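Right, the gold tablecloth is finally on the table and I'm far too pleased with it. Lace flowers all over, shiny thread round the petals - very much my nan's front room and I don't care!

Got it from Varnico in May, then it sat in a drawer because I was scared of gravy.
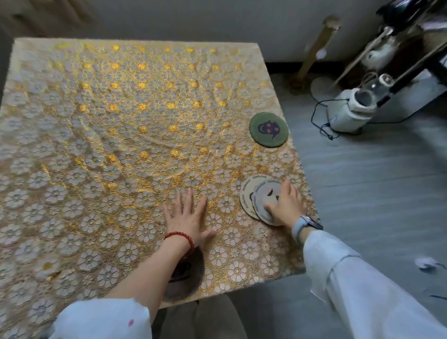

Anyway, coasters. I can't decide if they stay in a stack or get dotted about. Lauri says dotted about, but Lauri puts mugs down wherever he likes.

It does slide a bit when you lean on it. Might try one of those grippy underlays, 300 cm if they do it that long, and trim it down.

Tea at 2 if anyone's passing - bring biscuits, not beetroot.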